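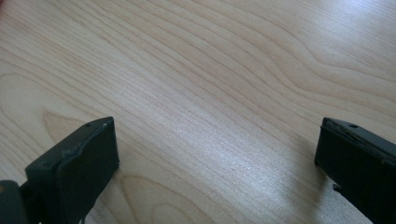 *Figure 6. Light wood tabletop.*

## 6. Recording a Strike Notice in the Judton Labor Relations Register

This section applies to district offices that receive notices of industrial action from public service unions. It replaces the interim procedure issued in July.

### 6.1 Before you begin

You need a Judton account with the Registrar or Deputy Registrar role. Clerks may prepare an entry but cannot submit it. Account requests are handled by Asger Kjærgaard at the Brukotar office.

### 6.2 Entering the notice

1. Sign in and select **Notices**, then **New Notice**.
2. Enter the name of the union exactly as it appears on its certificate of registration.
3. Select the employing ministry or agency. If the workers are employed by more than one body, create a separate entry for each.
4. Enter the date the notice was received. Do not use the date printed on the letter.
5. Enter the proposed start of the action. Judton displays a warning if the period of notice is shorter than 14 days.
6. Attach a scanned copy of the notice, including any signature pages.
7. Select **Submit**. The register issues a reference number.

**Note:** A short-notice warning does not prevent submission. The register records what was received. Whether an action is lawful is decided by the Labor Tribunal, and officers must not enter an opinion on the matter in the Remarks field.

### 6.3 Salary instructions

A request to withhold pay must be entered on Form 108 and linked to the notice by its reference number.

1. Open the notice and select **Linked Forms**.
2. Select **Form 108** and attach the tribunal's ruling.
3. Forward the entry to the Ploso payroll desk.

**Caution:** Do not forward Form 108 without a ruling. Payroll instructions take effect at the next run and can be reversed only by a written order on Form 198.

### 6.4 Withdrawn or suspended action

Open the original entry and change its status to **Withdrawn** or **Suspended**. Attach the union's letter. Do not delete the entry. For notices filed through the Thân sub-office, send a copy of the letter to that office as well.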